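Home Shop Table Care FAQ Returns Contact

Table care FAQ
September 20, 2022
By the Darbridge shop desk

Same questions keep coming in so we put the answers in one place. Short on time, sorry if we skip a thank you.

What do I wipe the top with day to day?
Soft cloth, warm water, a drop of dish soap. Wring it out well. Go with the grain, then dry with a second cloth. That's it.

Can I use the spray I already have?
If it says safe for sealed surfaces, yes. No bleach, no scouring powder, nothing gritty. Spray the cloth and not the table.

I have gray smudges in the middle, like pencil. Is the top ruined?
Almost never. Most gray marks are something left on the surface. Try a clean white eraser first, light pressure, short strokes along the grain. Brush off the crumbs. Then the soap and water.
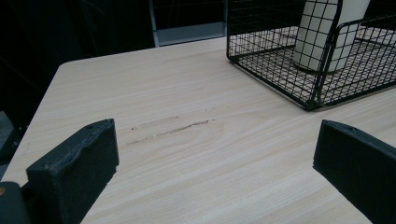

Still faint after that? Baking soda and water, mixed to a thin paste. Leave it on 9 minutes, no longer, wipe, rinse, dry. Test on the underside first. If your fingernail catches on the mark its a scratch, and no amount of rubbing will help. Stop there and write to us.

Do wire baskets scratch the table?
They can. The corners do it, mostly when people drag the basket instead of lifting. Put felt dots under each corner, or a thin mat. The Lulletti mat fits under most desk baskets and can be trimmed with scissors.

Cups in the basket or on the table?
Basket is fine for a pencil cup or anything dry. For drinks use a coaster. An open mesh floor won't stop a drip, it goes right thru to the table.

Do rounded corners need anything special?
No. Wipe around the curve and check the edge for sticky stuff, that's where hands go. Kids' tables especially.

Can I sand it?
Please ask before you do. Some of our tops have a thin surface layer and you will go through it fast. Solid tops only, and 256 side of the care booklet... sorry, page 256 of the full catalog has the list of which are which.

What about the El Khatib table?
Same care as the rest. Only difference is the feet, tighten them every January or so.

My Drokorero top came with marks already on it. Now what?
Send a photo in daylight within 30 days of delivery. Include the order number. We'll tell you if it's worth cleaning or if we should swap it.

Do you sell the felt dots?
Yes, item 186, under Table Care. Out of stock in black right now, brown is in.

Can I leave the eraser crumbs till later?
Better not. They get leaned on and pressed back in and then you're doing the job twice.

Back to top Table Care Returns Contact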